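Teaching a Lab Arm Before the Lab Is Built

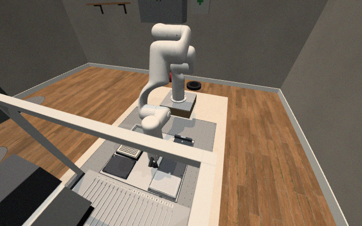
Simulated workcell used for collecting demonstrations. Image: Zarnine

Reshma Lekota spends most of her working hours in a room that exists only on a server. It has a wood floor, dark gray walls and one white robot arm on a pedestal, and everything she needs is on the table next to it. Her job at Zarnine is to produce the examples that the company's learning system, Jison, is trained on.

"People assume I write code all day," she said. "I write some. Mostly I move the arm through a task, save the attempt, and do it again."

Each saved attempt is called an episode. An operator sits at a desk with a hand controller and steers the simulated gripper. The software records the joint positions, the gripper opening and the rendered camera views, along with a one-line instruction describing the task. Jison later learns to predict the next motion from the view and the instruction.

The current job is plate handling. The goal is for the arm to take a flat labware plate from one station on a perforated mounting plate and set it down at another. Lekota's team set a target of 200 accepted episodes for each pair of stations before training starts. For the first pair they recorded 267 and kept 200.

"We throw out the ones where the operator hesitates too long, or drops the part and goes looking for it," she said. "A slow episode is fine. A confused one is a problem, and the model will copy it."

Mistakes are not all discarded. If an operator misses a grasp, backs off and gets it on the second try, the episode stays in. Lekota said the first version of the system had been trained only on clean runs, and it had no idea what to do after a miss. It would close the gripper on air and carry the air to the next station.

Teodor Văduva builds the scenes. He came to Zarnine from Kumov, a company that makes fixtures for bench automation, and he is particular about geometry. The bench layout follows a real one planned for a customer site, down to the spacing of the holes in the mounting plate.

"The beam is the thing everyone asks me to take out," Văduva said. "It runs right across the view and hides part of the work. But the real enclosure has one, so it stays. If the model has never seen a beam in front of the gripper, it will have a bad first day."

He also furnishes the room past what the task needs. There is a shelf on the back wall and a cabinet hanging near it, and a black ring lying on the floor behind the table. Between batches he swaps the floor, changes the wall colors and moves the light so the shadow of the arm falls somewhere else. The aim is to keep the system from tying the task to one background.

"I had a version where it did very well, and then I changed the floor and it did badly," he said. "It had learned the floor. That cost us most of September."

An operator session lasts 45 minutes, and the team has 4 operators on rotation. Lekota tried longer sessions at the start and found that the episodes near the end all looked alike. Tired people pick one approach path and stay with it. Now the software moves the starting position of the arm and the plate before every attempt, and operators are asked to come in from a different side when they can.

Some of the work can be stretched by machine. A tool the company calls Nkuna takes an accepted episode, shifts the objects slightly and replays the motion to fit. If the replay succeeds in simulation, it is added to the set under a separate label. Lekota wants that label kept. When results change, she needs to know which examples came from a person.

She is cautious about what the simulation leaves out. Contact is the weak spot. A plate that slides neatly into a holder on screen may catch on the rim of a real one, and friction values are partly guesswork until someone measures the parts.

"I trust it for where things are," she said. "I trust it less for how they feel when they touch."

For that reason the team plans a smaller set of episodes on hardware once the customer's bench is assembled. Văduva expects to be there for it with a set of calipers. Until then, the next pair of stations is in the queue, and two of the operators have asked for a lower chair.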